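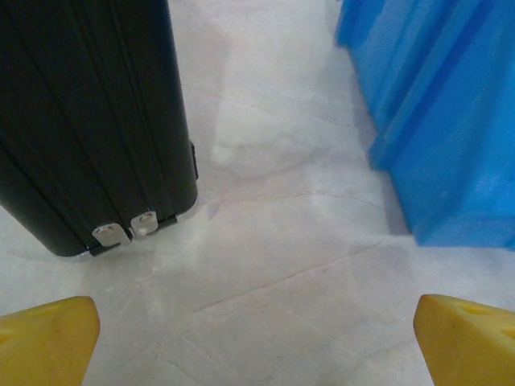
4. What the storage studies can and cannot show

4.1 The claim

The idea that buying containers makes a home tidier has been repeated so often that few authors now bother to defend it. Cronin and Halim treat it as settled in their opening paragraph and cite two earlier papers in support. We read both. The first is an opinion piece. The second, by Pattinasarany, measured how people felt on the day they brought a new container home, and she was careful to say that her results should not be stretched any further. They have been stretched a good deal since.

The largest data set in this field is the Geltudley household survey, with 1504 completed forms. It asks whether the household bought any "boxes, bins, cases or similar" in the past year and whether the home is "more organized" than it was a year ago. People who said yes to the first question were more likely to say yes to the second. Cronin and Halim take this as evidence of an effect. We doubt it is evidence of anything beyond the fact that people who spend money on a problem like to believe the money was well spent. The two questions sit next to each other on the form, and the second offers no way to say "I don't know."

There is also the matter of who answered. The survey went out to 4000 addresses in Geltudley and Curnham, and the authors say little about the households that never replied. A person surrounded by unsorted belongings may be less inclined to fill out a long form about them, or less able to find it. A weighting adjustment is described in a footnote, but it uses only age and household size, neither of which gets at the problem.

4.2 What counts as storage

The term "storage container" covers too much. In the Geltudley coding sheet, a hard case made to hold one particular thing gets the same code as an open bin that will take whatever is dropped into it. These are different objects in daily use. A fitted case tells its owner what belongs inside. An open bin makes no such demand, and several of the people interviewed by Lumbantobing described theirs as places where decisions were put off. One of them, a retired bus driver in Curnham, said she had moved the same bin from room to room for years and could name only the top layer of what was in it.

Empty containers raise a further problem. The coding sheet has no category for them. A bin like the one in Figure 4 would be entered as "storage in use" if the person filling out the form considered it theirs to use, and the later analysis would then count its full volume as storage gained. Yusof, who did part of the original coding, told us that raters asked about this in November, during the pilot, and were told to use their judgment. No record was kept of how they did so. We asked for the raw sheets and received the cleaned file again.

It might be argued that such errors are small and fall evenly on both sides. Perhaps they do. But the reported gain in organization is small as well, and an effect of that size cannot carry a coding rule that each rater settled privately. Cronin and Halim report strong agreement between raters, but their figure comes from the item asking if any container was present, an easy thing to agree on. Agreement on whether a container was in use was never tested.

We would like to have seen even a simple check. Raters could have coded the same set of pictures twice, some weeks apart, with filled and empty containers mixed together. The cost would have been low. Until something of the kind is done, we suggest that readers treat every volume estimate in the Geltudley tables as an upper limit.

Figure 4. Open-topped blue plastic storage bin, empty.
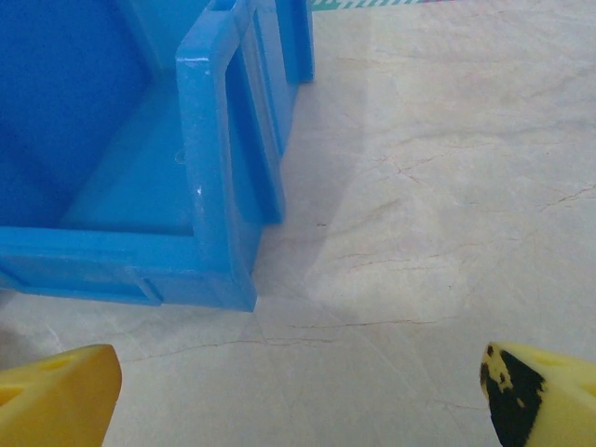 4.3 Follow-up visits

The Havau project is often cited as the stronger study, as it sent interviewers back to the same homes. The return visits were announced by letter, with the day and time. Ismail, reviewing the project, noted that most people tidy up before a visitor comes, and we have found no reply to this point in print. A tidy hallway on a Friday afternoon tells us that someone expected company. The interviewers also stayed in whichever room they were shown into, so closets, garages and spare bedrooms, where unwanted things tend to end up, are missing from the data. We therefore leave the Havau results out of the pooled estimate and report them separately in the appendix.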